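Session 7: Paying for the robot (and everything the robot needs)

Notes by Han-gyeol Yoon, updated April 30, 2024

Last session we got as far as choosing between one arm and two, and most of you went for two, which I'd have done as well. Today is money. I know it's the dull bit, but I've watched more home robotics projects stall over a missing bracket than over bad code, so bear with me!

Start with the quote. I've put two on the course page, one from Droren and one from Grimov, both for a two-arm setup meant for household tidying. Read them side by side before you look at the totals. Droren lists the grippers as a separate line and Grimov rolls them into the arm price, so if you only compare the arm lines you'll think Grimov is dear. Droren also charges for delivery and Grimov doesn't say (when a supplier doesn't say, write and ask, and keep the reply).

Then do your own list of what isn't in the quote at all. My first one had four things on it. The one I use now has 23, and it's mostly boring: longer power cables, cable ties, spare fingers, clamps, a decent case, a second emergency stop, insurance for working in someone's home. Cables deserve their own line. Arms that work down at floor level drag them across carpet and over whatever they're picking up, and they wear out faster than you'd like.
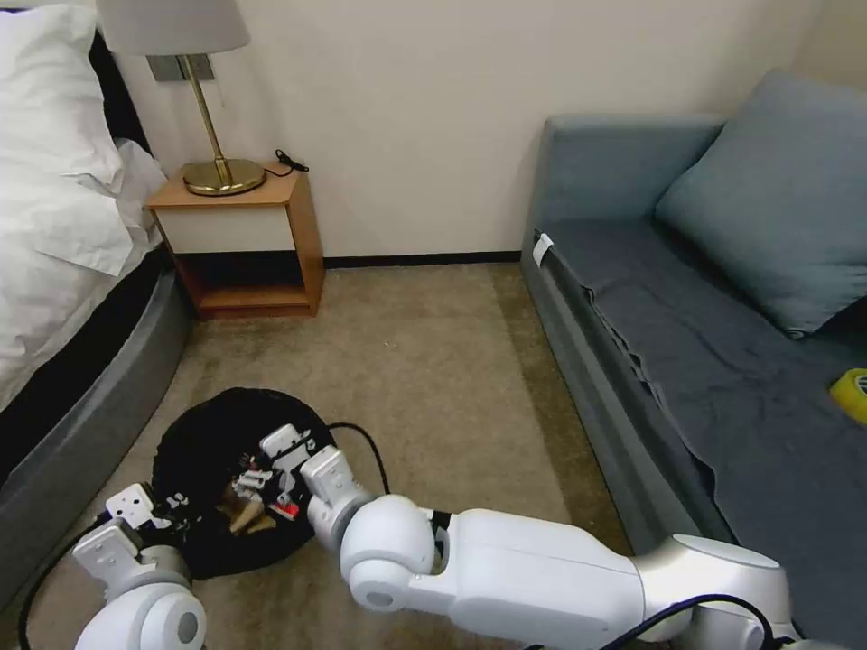 The other thing people forget is somewhere to work. A bench in the lab is free to you, more or less, but if your robot is supposed to cope with bedrooms and living rooms then you need furniture, floor coverings and plenty of ordinary clutter, or you need to rent a furnished room. Price both. For a short project renting nearly always wins, and you don't have to store a bed afterwards. For anything over 18 months I'd look hard at buying second-hand.

Lead times next. Candetano, the fictional-sounding but very real headache of my own last project, was planned for a December start. The arms came on time and the mounts didn't, so we paid for two people and a room and had nothing bolted down. Order the slow, cheap parts first. Put the order date and the expected date in your sheet, next to the price, and leave yourself a gap between the last delivery and the first day of work.

On spares: Ma, the parts shop we use, will hold a set of gripper fingers for you if you ask when you order. Do ask.

For next time, please bring:

A one-page budget for your own project, with running costs kept apart from one-off costs
Your list of things not in the quote
One item you'd cut if you had to, and what you'd lose by cutting it

Spreadsheets are fine, paper is fine, just make sure I can read the totals.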